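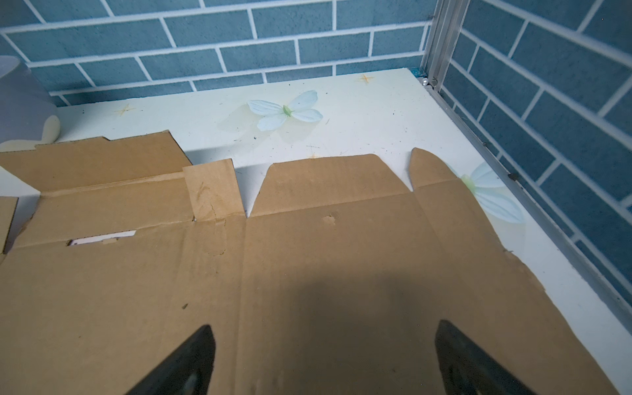

Skilleck carton set

The Skilleck carton set is a collection of robot demonstrations in which two arms handle flat cardboard box blanks. Gathered at the Ruston workshop by the Enier group, for training policies that copy recorded motion. Usually shortened to "the carton set". Contains 3213 kept episodes. Work on it started in January and stopped in March, with a small top-up in June.

Background

Enier had earlier sets for cups, cloth and cutlery. Cardboard was left out of all of them. It bends, springs back, and a crease made once makes the next crease easier, so no two tries with the same blank are equal. The first plan was to fold only new blanks. Dropped within a month – too many blanks used up, and policies trained on crisp board did badly on anything worn. After that, used and torn pieces went into the pile on purpose.

Method

Each episode is driven by a person. The operator moves a pair of leader handles and the two arms follow, while joint positions, gripper opening and all camera views are written to one file with a shared clock. Episodes start from a random layout. Blank turned, shifted, or with a flap already up. Operators are told not to tidy the blank before starting, and to keep going after a slip if the fold can still be saved.

Wrist views matter most here. A flap is thin, and from the side it can vanish against the rest of the sheet. The wrist view gets the edge close up, though the flap often covers a good part of the background once it is lifted.

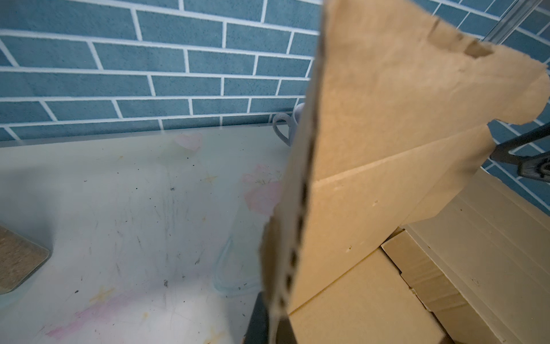 Torn board should never have been counted as the same task, according to Lazaridis, whose written objection is kept with the set: a ripped edge gives the fingers something to catch on that a factory edge does not, and a policy may learn to look for rips. The Enier reply was to tag the torn episodes and let users filter them out. The tag is called "worn" and covers 121 episodes. Whether that settles it is still argued over.

Rejected episodes

An episode is thrown out if a camera drops out, if the arms touch each other hard enough to trip the force limit, or if the operator reaches in by hand. A failed fold is not a reason by itself. Failures are kept under their own label and some users train on them as negative examples, others ignore them completly.

Arms and cell

Two arms side by side on one rail, tiled-look walls on the sides, a printed mat to work on. Household items are left in the cell as clutter, moved between sessions. The idea is that a policy should not need a bare table to find a box.

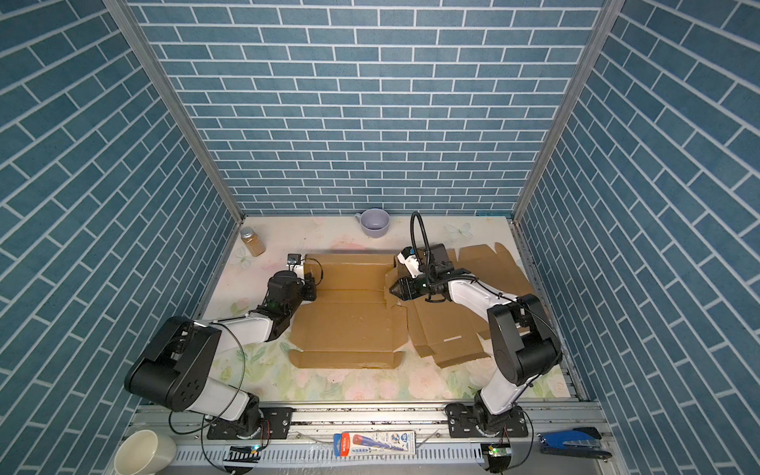
Division of labor between the arms is not fixed. In most episodes one arm holds the sheet down while the other goes for the fold, but operators swap when a flap is out of reach. Swaps are not marked in the labels, a common complaint. Anyone who wants them has to work them out from the gripper signals.

Labels

Every episode gets one sentence of plain instruction and a set of stage marks. There are 7 stages, from "approach" to "release", though a short episode may use only a few. Stage marks were put in by hand after recording, two people per file, and the later mark kept where they disagreed. Early files had no marks for "press" at all. Fixed in version 2, which also renamed a batch of files and broke some older loaders.

Flat items

A smaller part of the set deals with boxes lying flat and closed. The task there is to grip, turn or slide, no folding asked for. Easier for people, oddly hard for the policies, as a flat box gives the fingers very little height to work with and the approach angle has to be close. 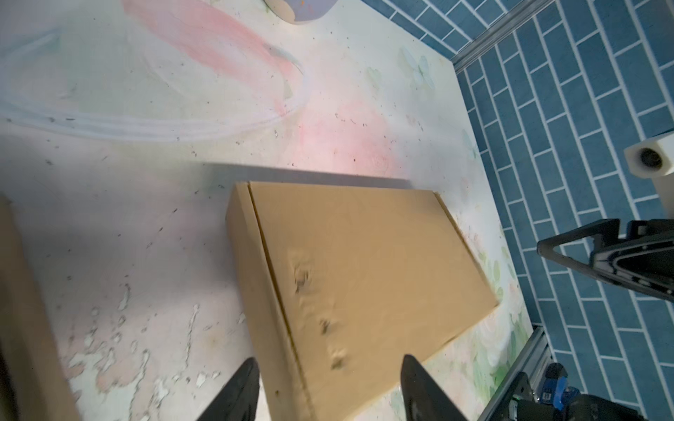 Wrist view of a flat box, gripper fingers at either side.

Use

Mostly used for pretraining, then followed by a few episodes of the users own task. Results on folding alone are mixed. Policies trained on the set find flaps well and press creases well, but lose track when a tab has to go into a slot, and slot episodes are the rarest kind in the set. A second round aimed at slots has been proposed at Ruston – no start date given.

See also

Leader-follower control
Imitation learning
Enier cloth set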